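3.2 Contents of the grey bins

Mixed small goods were kept in grey rectangular bins, one bin per storage bay, 64 bays in all at the Bellamy site. Stock lists for the bins came from Cistisik and were last checked in April, so some drift is to be expected. We took the lists as they stood and then went through each bin by hand - slow work, and not repeated.

Total of 191 entries after duplicates were struck out. Entries were sorted by shape first, then by colour, then by finish (dull, slightly shiny, glossy). Weight was recorded but is not used in this section. Shape classes were block-like, round and flat, round and hollow, and other. The last class is larger than we would like. Jaime Calado did the first sort and a second person did it over without seeing his labels; where the two disagreed the item went to "other", which partly explains the size of it.

Colour turned out to matter more than expected. Dark items on a grey floor were missed more often in the hand check then bright ones, particularly when lying flat near a wall. Orange and white were rarely missed. Small pale scraps were a nuisance all through - fragments of packing, labels, chips off other items - and were left where they lay unless they could be matched to a listed entry. Fig. 4 is typical of a bin with few items in it.
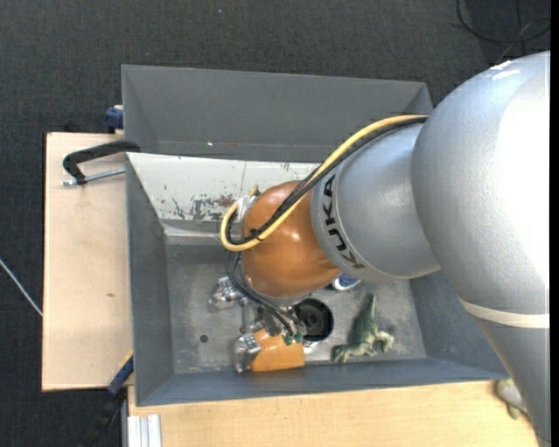 Figure 4. Bin interior with an orange block-like item, a round black item with a recessed centre, and a small whitish piece on the floor.

Round items with a recessed centre gave the most trouble in sorting. Flat or hollow? Depends on depth of the recess, and depth is hard to judge from above. Rule adopted: if the recess could be felt with a fingertip but not gripped, flat. Otherwise hollow. Not elegant but both sorters could apply it. The Flonder lists use one class for both and we have kept a column for that so the two sets can be compared.

Block-like items were simple by contrast. Only 3 were relabelled on the second pass, all for finish and none for shape. Slightly shiny versus glossy is a judgment call under overhead light, and we would merge the two if starting over. The Wikudano list already does so. Spacing between items was noted as touching, near or apart, and is taken up in the next section along with postion relative to the walls.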